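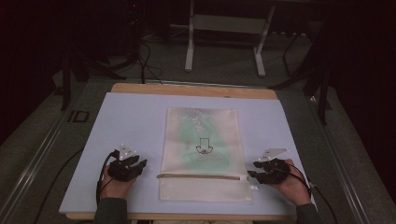 Trandley Translucent Zip Pouch: Product Review
Kesodow Household Goods Review, November issue
Overall score: 3.5 out of 5

The Trandley pouch is a flat, rectangular storage pouch in semi-transparent cream fabric. It is sold singly and in multipacks by Wokdale, and is intended for travel items, stationery, spare cables and other small articles that tend to scatter in a larger bag. This review covers the single pouch, purchased at the regular shelf price. The manufacturer did not supply a sample and had no part in the assessment.

Closure

The zipper does not run along an outer edge, as it does on most pouches of this type. It crosses the lower portion of the body, with a blank flap beneath it. Reviewers were divided on this arrangement. With the pouch lying flat on a table, the opening is easy to reach and the contents slide out without being tipped. When the pouch is held in one hand, heavier articles settle against the zipper, and some care is needed on opening.

The white pull is small. Most reviewers gripped it without difficulty, but two with limited finger strength asked for a cord or larger tab. A short loop of ribbon would meet the need at little cost.

The zipper was opened and closed 1,000 times over the review period. It ran smoothly throughout, apart from a slight catch at one end that first appeared at cycle 452 and did not worsen.

Visibility of contents

Color and general shape show through the fabric; fine detail does not. A soft green article placed inside reads as a pale green blur. This is sufficient to tell one pouch from another in a drawer, and it affords a degree of privacy that clear vinyl does not. Users who need to read a label through the material should look elsewhere — the Bhuiyan document sleeve, reviewed last spring, remains our recommendation for that purpose.

Appearance

Decoration is limited to a small black line drawing near the center, a squared outline over a looped curve. Several reviewers took it for a simple face. It showed no fading after 49 wipes with a damp cloth.

Capacity

The pouch held 241 grams of mixed stationery before the sides began to bow. It is best suited to flat or soft contents such as folded cloths, socks and papers. Rigid boxes strain the seam at the corners.

Recommendation

Suitable for sorting light articles in luggage, desk drawers and linen shelves. Less suitable for tools, toiletries in bottles, or any use that calls for one-handed opening. Purchasers ordering the multipack should note that all pouches carry the same drawing, and that Wokdale does not accept returns on opened sets.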